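Open day demo: why did the gripper task use a file organizer?

Posted June 5, 2026 in Robotics & Automation

I was at the Trevaskis open day and watched the book-sorting demo with the hand-held gripper. Thin picture books, upright slots. Is there a technical reason for that setup, or is it only easy to show visitors?

nusitz_59

Thin, flat objects are hard for two parallel fingers. A book lying on a table gives you no side to grip - you have to lift an edge or slide it first. The slot then tests angle control.

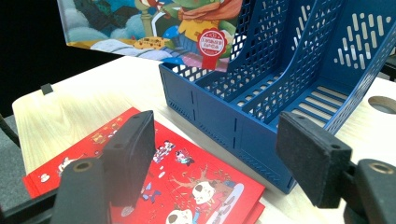

One book in the organizer, red book still on the table.

Foam pads help on glossy covers. They also hide small alignment errors, so check the pad wear before trusting a success rate. We replace ours at Hokville every 80 runs.

gearlash

No idea about the organizer, but the Tukovia one in January used mugs. Lasted 30 minutes, parking was bad.

tukovia_visitor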